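Workshop notebook, February
Crockery tubs, continued

Started just after nine. The plan was to settle the tub question and I doubt I have. What follows is what was done, what I think it shows, and where I think we are fooling ourselves.

Background, for anyone reading this without the earlier pages. The Fluller people want a plain answer: can their orange tub be sold as a carrier for mixed crockery, the kind of odd lot a café or a village hall ends up with, without dividers. Their sheet says plates "settle naturally" in it. I have read that line many times now and still can't tell what it claims. Everything settles naturally if you let go of it. A plate that has settled on its rim against another plate has settled, and I wouldn't want to carry it down a flight of steps.

The crockery is the usual workshop pile plus the Sestness plates with the wavy rims. Those were bought on the grounds that they are awkward. I argued for them at the time and I'm sticking to it, although I have heard the complaint that we chose them to make the tub look bad. We chose them since people own plates like that. A tub that only works for flat round plates from one maker ought to say so on the lid, if it had a lid.

First job was the loading. Did it the way I believe most people would, one hand on the tub and one on the plate, not looking very hard. The first few went in flat and looked tidy. I then tried being careful and got much the same result with the plain plates, which suggests that care isn't doing a great deal there. With the scalloped ones it was different. Careful or careless, they went where they liked, and small changes in which plate was underneath seemed to matter more than anything my hands did. I say "seemed" on purpose. The order was not shuffled properly and by then I knew what I was expecting to see, so treat it as a hunch.

Also tried turning the top plate a little each time to see if the waves would find each other and lock. I had been told they would. With two plates from the same batch they do, more or less, and there is a pleasant small drop when it happens. With any other plate underneath there is nothing for the waves to find. The locking is a fact about matching plates and has nothing to do with the tub, and I'd like it kept out of the write-up.
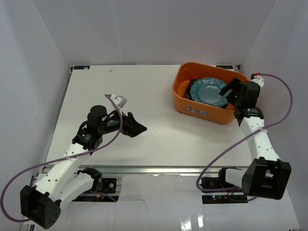

Tilt is the thing I would ask Fluller about before anything else, and it isn't mentioned on their sheet at all. A plate lying level in a tub presses on whatever is below it over a fair area. A leaning plate presses at a couple of places on the rim, and the rim is where the glaze chips. I don't need a test to believe that, though I would like one. The teal plate is a good case: it sits tilted over the dark piece underneath, well inside a tub with slightly sloping sides and a thick rim, and at a glance you would call it safely put away. It's the "at a glance" that bothers me. The walls come up high enough round it that the eye reads the whole lot as contained and stops asking what it is resting on. Contained and supported are separate questions and we keep marking them with the same tick.

Which brings me to the scoring sheet. There is a box for "seated" and a box for "not seated" and no room for anything else. Went back through the earlier pages and found that I had ticked "seated" for plates which I described in the margin, in my own hand, as leaning. So either the ticks are wrong or the margin is. I suspect the ticks. Have added a third box, "leaning", and drawn a small picture next to it so that we all mean the same thing. I know that this spoils the comparison with the old sheets. I think the comparison was already spoiled and we hadn't noticed.

Suggested rule, open to argument: if you can press lightly on one side of the rim with a finger and the plate rocks, it is leaning, whatever it looks like. The weak point is "lightly". My lightly is probably not yours. Could use a small weight set down on the rim instead of a finger, and I mean to look in the drawer for something suitable with a felt base.

Tea at half past ten. While the kettle was on I looked over the Awwad notes on washing-up bowls, which keep getting quoted at us as though they settled the matter. They don't. They are about bowls, with soft sides, and the author was interested in noise. There is one line on plates, and it says they were "generally stable". No word on what sort of plates, or how they were put in, or what "generally" leaves out. I'm not saying it is wrong. I'm saying I can't find anything in it that could be right or wrong. Please stop citing it in the Fluller drafts.

Back to the bench. Next was the carrying test, which I have the least faith in of anything we do. You pick the tub up, walk to the door and back, set it down and see what has shifted. The trouble is plain enough. I walk carefully when I am carrying a tub of plates that I know I shall be writing about. A person with a coat over one arm and a door to push open with their hip does not. Did it anyway. Walked at what I hoped was an ordinary pace for 30 steps, round the far bench and back, and put the tub down the way I'd put down shopping.

Plain plates: no movement I could see. I had marked the rims with wax pencil and the marks were where they had been, near enough that I wouldn't argue over the difference.

Scalloped plates on plain: the top one had turned slightly and come to rest further over to one side. I heard it go, a short scrape on the way back past the bench. No chip. One carry with no chip tells us almost nothing, and I would be sorry to see "no damage observed" in the draft on the strength of it. There was no damage observed because hardly anything was done.

Scalloped on scalloped, same batch: sat there like a brick. As expected, see above, and see my remark about whose credit that is.

Repeated the scalloped-on-plain carry with a folded tea towel between the plates. Quiet all the way round. The top plate still leaned but it did not scrape, and I would guess that a tea towel costing next to nothing does more for the plates than any change to the shape of the tub. Fluller will not enjoy hearing that. It's also the obvious thing that anyone's grandmother would do. I have noted it under "other" on the sheet. It probably deserves better.

The rounded corners. The sheet says these "guide" crockery to the middle. I tried to see any guiding and could not. A round plate smaller than the tub touches the corners seldom or never, so I'm unsure what would be doing the guiding. Perhaps it is meant for cutlery, or cups. Perhaps the corners are round so that the tub comes out of the mould without tearing, and somebody wrote the sentence afterwards. I would leave the corners alone and drop the sentence.

The rim is good. I'll give them that freely. It's thick enough to hold without it biting into the fingers, and the tub did not flex in any way that worried me when lifted full. If they sold it as a strong tub with a comfortable rim I would have nothing to write about.

Colour, since it was asked: orange shows up well against white and I never once lost track of the tub. I don't know why that needed asking. One small practical point in its favour is that dark pieces at the bottom are easier to make out against the lighter inside walls than they would be in a black or navy tub. A dull thing, but it matters when you are reaching in.

Then there is the Prestus liner, a sheet of ridged rubber which is supposed to go in the bottom and cure everything. It came rolled and would not lie flat. Left it under a pile of books through lunch and it still curled up at both ends. A base that curls gives you a leaning plate before you have begun. Held it down with tape and tried again. Under the bottom plate it grips well, I won't deny it, but the bottom plate was never the one that moved. The trouble is higher up, between plates, and a liner on the floor of the tub can't reach it. Cutting it into discs to go between plates might be worth an afternoon. It would then be an expensive tea towel.

Things I would not put my name to at present: that the tub is suitable for mixed crockery; that it is unsuitable for mixed crockery; anything at all with the word "naturally" in it.

Things I'd be fairly happy with: plain plates of one size travel well in it over a short distance on a level floor. Wavy rims on unlike plates lean, and a leaning plate can shift when carried. Something soft in between stops the scrape.

To do next. Shuffle the loading order properly, from a list written beforehand by someone who isn't loading. Find the felt-based weight. Get someone to carry the tub who has not been told what it's for, ideally in a hurry. Score the lot with the new box and keep the old sheets in a separate folder, not thrown away.

Wiped down and packed up a little after four. Wax pencil does not come off the unglazed foot of the plain plates, so mark the rims only.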